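Ferstead Technical School
Automation for Small Workplaces
Handout 4: Planning and budgeting for handling equipment

Read this before the costing exercise. Bring a calculator and your notes on payback from Handout 3.

1. Start with the goods

Write down what has to be picked up before you look at any catalogue. Rigid cartons are easy to quote for. Foil packets are harder, as they crease, slide and change shape when squeezed, and a supplier who has only tested boxes will give you a price for boxes.

Record for each item: size, weight, surface, how it lies on the table, and where it has to go. A tray with dividers needs a more exact drop than an open bin, and the fingers need room on both sides of the item. 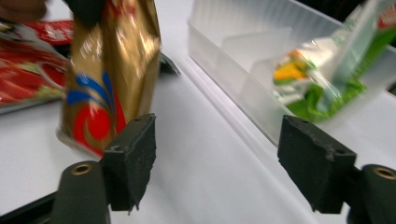 2. What goes in the budget

The price of the gripper is one line. Students often stop there. A full sheet has these lines:

Gripper body and mount
Fingers or pads, first set
Spare fingers or pads
Table, trays and lighting
Sample goods for trials
Staff time for setting up
Training
Repairs and downtime

For the exercise, use the Reltex quote: £900 for a hand-held gripper with one pair of fingers, £102 for each further pair. Allow £200 for trays and sample goods. Buy 2 spare pairs. Your subtotal before staff time should come to £1,304.

3. Wear parts

Pads and fingers are consumables and belong under running costs after the first year. Chipped edges and rough faces should be noted at each weekly check, with the hours used. Without those hours you can't work out a replacement rate, and the second year's figure will be a guess.

Check how the fingers are fixed. If they can be changed on site with ordinary tools, you can hold spares in a drawer. If the unit must go back to the maker, add carriage and the cost of a loan unit. 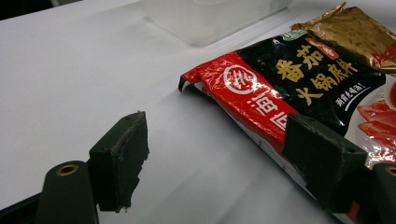 Fig. 2. Gripper fingers at a soup base packet, with a gold foil packet behind.

4. Comparing two quotes

Saarinen and Rernow have both quoted for the same job. Saarinen is dearer to buy and includes training. Rernow is cheaper and charges for each visit. Set them out side by side over three years, using the lines in section 2, and show the yearly totals as well as the final one.

State every assumption. Marks are given for the method even where the total is wrong.

Hand in one sheet per pair by the end of June.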